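Search this repository Search

Nernska death log: a data card

Reading time: 3 min

# What is this

A table of player deaths from the horror game Nernska, collected from people who agreed to share their save files. I made it because on the forums we were always arguing which part of the game is the most difficult, and all of us had only our own memory as proof. The first version was published in November 2020.

The game is a slow and cruel one. You walk through the drowned town of Fladesex with a lamp and a short axe, you can carry very little, and when you die you lose all the oil you collected. If you have not played it yet, please be careful, because the area names in the table will spoil some things.

# Contents

The table has 1085 rows. One row is one death. The rows come from 14 save files, and all of them were played on the normal difficulty.

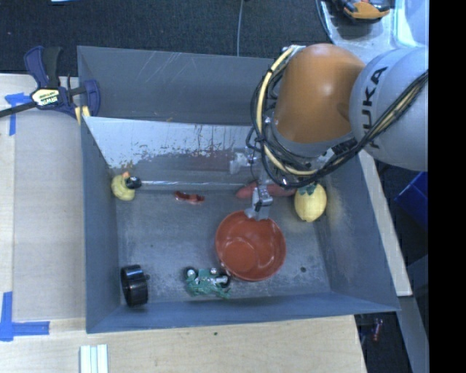 # Columns

- `run`: a letter for the save file, from A to N. I removed the profile names.
- `area`: the area where the player died, written as in the English version of the game.
- `cause`: the enemy, or one of the words `fall`, `drown`, `dark`.
- `oil_lost`: how much oil the player was carrying.
- `lamp`: `lit` or `out` at the moment of death.
- `minutes`: play time from the start of the run. The game saves it in full minutes, so two deaths can have the same value.

The file is a plain CSV with commas and UTF-8 encoding. An empty cell means that the save file did not contain the value. It does not mean zero.

# How it was collected

The game keeps a death list inside every save file, but it is packed together with the map data. The script `prosser.py` in this repository (Prosser is the ferryman who counts your deaths in the game) opens a copy of the save and writes the list out. It never writes to the original. Still, please make a backup before you run it.

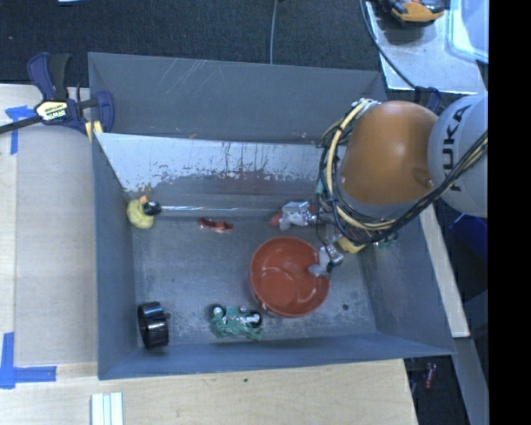

Saves made before the December patch have a different order of fields, and the script looks at the version number first to choose the correct one. If your save was started before the patch and finished after it, the `lamp` column can be wrong for the older deaths. I marked such rows with a star in `run`.

# Known problems

The Dulholm lighthouse has 337 deaths, much more than any other area. Please do not read this as "the lighthouse is the hardest". Two of the players were practicing the stairs there for a speedrun and died on purpose to restart quickly. I kept their rows, but you may want to filter out runs C and K.

Six of the runs were never finished, so the last areas are seen by fewer players. Compare deaths per player, and not the totals.

The cause `dark` is used by the game for two different things: the lamp going out, and standing too long in the black water. I did not find a way to separate them.

# License

You can use the table freely, also in videos and articles. A link back is nice but not required. If you find a mistake, open an issue and tell me the row number.

Contact | © Nernska death log | Back to top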